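Fixing up an old desktop as a first PC for homework and music, worth it?
Posted in Home computing, Cerdale Community Help

Hello all! I've been given an old desktop tower and I'm itching to turn it into something useful for my youngest, mostly homework, a bit of video and learning to record music. I've never built or repaired a computer but I love taking things to bits. What should I check before spending any money? There's a repair evening at the Hunosmont hall in January and I could take it along, but I'd like to know a little first. My budget is 25 pounds, maybe a touch more if the results are good.

Tagged: desktop, second-hand, beginner

3 replies

Zodar
Oh, do it! Old desktops are brilliant to learn on, everything is big and comes apart with an ordinary screwdriver. 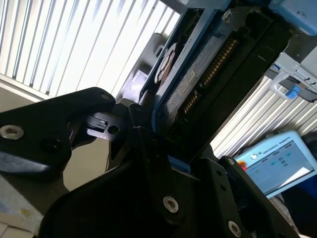

Start with the model number, normally on a sticker on the outside, and look up the service manual. It will tell you which processors and what sort of memory the board takes. Write that down before you look at a single listing, as memory from the wrong generation won't fit the slot (ask me how I know). For homework and music I'd aim for 8 GB. Less than that and you'll be closing the browser every time you want to record.

Unplug it at the wall, hold the power button in for a few seconds, then touch bare metal on the case before you touch anything else. Work on a hard surface and keep off the carpet! 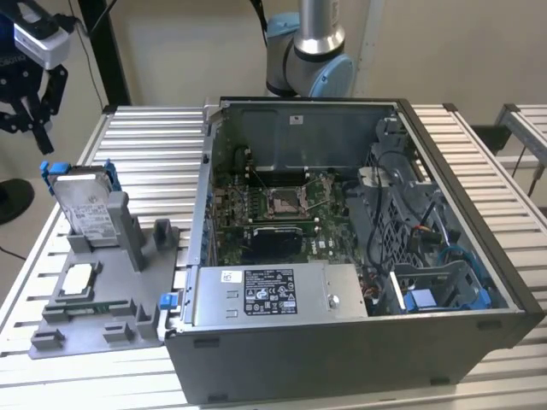
Take photos on your phone as you go, especially of the little front panel wires. They're fiddly and the labels are tiny. If you ever lift the processor out, never put a finger in the socket, and use fresh thermal paste when it goes back.

Kneževič
just get a tablet, mine's fine for homework. not sure about the music though

cerdale_tinkerer
Agree with Zodar on all of it, and I'd add the one upgrade that makes you grin: swap the main drive for a solid state one. I did this on a machine I'd nearly thrown out and it felt new. You can keep the old hard drive as a second one for recordings, which take up more room than you'd think. My folder is at 618 files already and I can barely play!

Things to do, in this order:

1. Copy off anything worth keeping and check the old drive's health with a free tool. If it reports bad sectors, don't trust it with homework. Mine showed 1,170 of them and I'd never noticed a thing.

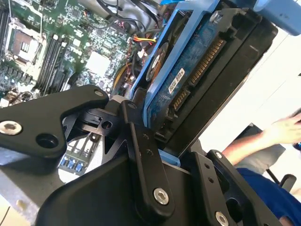

2. Fit the new drive, checking you have a spare data cable and a power lead that reaches. A smaller drive may need an adapter to sit in a full-size bay.

3. Install a fresh system. Linux is free and runs happily on older kit, but check your recording software works on it first.

4. Leave it running for an evening and listen for odd noises from the fans.

Do take it to the Hunosmont evening too, they're lovely and there's usually a box of spare cables. Let us know how you get on!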